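Household Linen and Laundry Under a Metered Water Supply

20/03/2026

Readers of this blog will be aware that the Dunora district moved to metered water in February. The purpose of this post is to set out how one household has adjusted its washing, drying and storage of clothes under the new tariff, and to record certain findings that may be of use to others in the same position. Comments on the earlier post concerning dishwashing have been answered separately and will not be repeated.

The former arrangement was a flat charge, collected with the building fee. Under that arrangement there was little reason to consider how often the machine was run. The present charge is based on volume, with a second and higher rate applied once a household passes its allowance. The first metered bill for this address came to 136 in the local currency, against a former flat charge of 200. The reduction was welcome. It should be noted, however, that the bill covered a short period, and that the household was away for part of it.

Frequency of washing

It was the practice here to wash each evening, whether or not the drum was full. This has been discontinued. Clothes are now sorted into three groups: whites, darks, and items requiring a cool wash. Each group is held until it makes a full load. Bed sheets and towels are washed together on a fixed day, and that day is not moved unless there is illness in the house.

The machine is a Bemo front loader, purchased secondhand. Its short program takes 32 minutes and is adequate for office shirts, summer dresses and anything worn once. It is not adequate for kitchen towels. Two attempts were made with kitchen towels on the short program, and in both cases the smell of cooking oil remained. They have been returned to the long program, where they will stay.

The question of temperature has been raised by several readers. The position taken here is that most clothing may be washed at 20 degrees without any loss of quality, provided that collars and cuffs are treated beforehand. A bar of plain laundry soap, rubbed in by hand and left while the rest of the load is gathered, has given better results than the liquid stain removers previously in use. White shirts are the exception. They are given a warm wash every third time, as cool washing alone leaves a gray line inside the collar which becomes difficult to lift once it has settled.

Drying

The building does not permit lines on the street side. The rear balcony receives sun in the morning only, and for this reason loads are started early. Shirts are hung from the hem, with the buttons undone and the sleeves free. Hanging from the shoulder leaves marks that must later be ironed out, and ironing is a cost in both electricity and patience. Dark items are turned inside out before they go on the line.

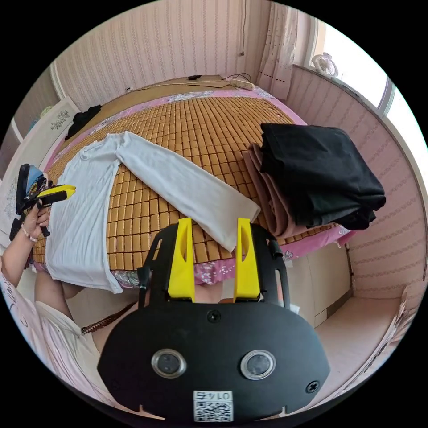 The household iron is used sparingly. Cotton shirts are taken in while slightly damp, smoothed by hand, and left to finish on a flat surface. A shirt treated in this way will generally need attention only at the collar and the front placket. Linen cannot be managed by this method and continues to be ironed in full. It is acknowledged that some readers hold strong views on the ironing of pillowcases. Pillowcases are not ironed at this address.

Folding and storage

Folding is carried out on the same day as drying. The earlier habit of leaving dry clothes in a basket until needed was found to produce creases severe enough that garments were being washed again for no better reason than their appearance. Under a flat charge this was merely untidy. Under a meter it is a recurring expense.

Storage was reviewed at the same time. The wardrobe is an old piece from the Hrubý workshop, with deep shelves and a single rail that had begun to sag in the middle. The rail has been replaced with a steel one. The deep shelves present a continuing difficulty, in that whatever is placed at the back is forgotten. Two sets of winter bedding were discovered there in February, having been believed lost in the last move. Shelf dividers were considered and found to be too expensive. Shoe boxes with the lids removed have been used instead and are satisfactory, although the lower shelf is too shallow to accept them.

Reuse of water

The local guidance encourages households to collect rinse water. This was attempted. The drain hose was directed into a tub, and the water was used on the stairwell floor and the balcony tiles. The results on the tiles were acceptable. On the stairwell floor a dull film was left behind, and a neighbor made a reasonable complaint. The practice is now limited to the balcony. Rinse water has not been used on plants, and no opinion is offered on whether it should be.

Detergent

Quantities have been reduced to half the amount given on the packet. No difference in cleanliness has been observed, and the rubber seal of the machine has stayed noticeably cleaner. The powder in use is Dukuria, in the plain unscented version. The scented version was tried and abandoned after one box, the perfume having found its way into the bread cupboard, which stands beside the machine. Fabric softener is no longer purchased. Towels are somewhat rougher as a result, and opinion within the household remains divided on whether this is an improvement.

Matters outstanding

The allowance for a household of this size has not been confirmed in writing. A letter was sent to the district office requesting the figure, together with an explanation of how guests staying for longer periods are to be treated. No reply has been received at the time of writing. The second bill is expected at the end of the quarter and will be reported here, along with the meter readings, which are now being taken every morning and entered in a notebook kept on top of the refrigerator.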